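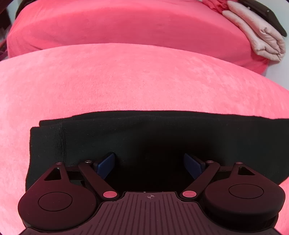
The Second Life of a Blanket

When I arrived in this country I had one suitcase and no blanket. It was October, and the people who rented me the room said I would not need one. They were wrong by the second night. The neighbour across the hall, a retired tram driver, knocked at nine in the evening and gave me a brown wool blanket with a burn mark in one corner. I still have it. I have moved six times with it, and it has been repaired in more places than I can remember.

The repairs are the work of Kamran Mohammadi, who keeps a small mending shop called Barrios, between a bakery and a place that sells fishing line. He did not choose the name. It was painted on the glass when he took over the lease, and a new sign was too expensive in the first year. After that the customers already knew it. He mends coats and trousers like everybody in his trade, but what he likes is bedding, the kind of work other shops send away.

"A coat you wear outside, so you care what people think," he told me, while he was looking for his good scissors. "A blanket is private. People bring it in a bag, with the bag closed."

He put a wool one on the counter and showed me how to find the weak places. You hold it up to the window and look for light. A hole is easy, he said. The trouble is the thin part near the hole, where the yarn is still there but has no strength left. If you sew only the hole, the stitches pull on the thin part and next winter you have a bigger hole. So he starts far out, in the healthy cloth, and goes in slowly with rows of running stitch. For my brown blanket he used a yarn that was a little too red. I complained about the colour then, and now I look for that patch first when I make the bed.

Fleece is a different matter. It does not fray, so a tear can be closed with a simple overcast stitch, and the pile hides it well. But heat is its enemy. Kamran gets many fleeces which were dried too hot, and the surface has gone hard and full of small balls. He can cut the balls off with a razor and brush what is left. The softness does not come back, and he tells this to people before he takes their money.

He charges 30 dollars for most blankets, which is more than a new fleece costs at the big store on the highway. I asked if customers complain about that. Some do, he said, and some of those return the week after with the same bag.

The wool he uses for patches comes from Crisanto Yap, who buys old blankets from closed motels and country hospitals and sorts them in a shed at Trurkov, two hours inland by a slow bus. I went there on a morning with hard rain. The shed is long and smells of lanolin and cardboard. Crisanto writes every piece in a ledger, with weight, fibre and condition, and the last line on the day of my visit was number 2962. He was a bookkeeper before and he says it shows.

The good ones he sells whole. The others he cuts, keeping the centre for patches and the edges for a woman who makes saddle pads. What remains goes to be pulled apart into fibre again, and then it becomes the grey felt that movers put around pianos. He had about 9 kilograms of it in a sack by the door and let me put my hand inside. It was warm immediately.

I asked him which blanket he has on his own bed. He laughed and said it was a cotton quilt from his mother-in-law — wool makes him itch.

There are things you can do at home before you need either of these men. Wash wool in cold water and little soap, and press it in a towel instead of wringing. Dry it flat, in the shade. Fold it along a different line each time you store it, as the crease is where it will break first. Moths like dirt more than they like wool, so it should go in the cupboard clean. Kamran puts cedar in with his, though he admits he has no proof that it helps.

My neighbour the tram driver died some years ago. His daughter came to empty the flat and I offered her the brown blanket back. She looked at the patch and at the burn mark, and she said it was from his pipe, and that I should keep it.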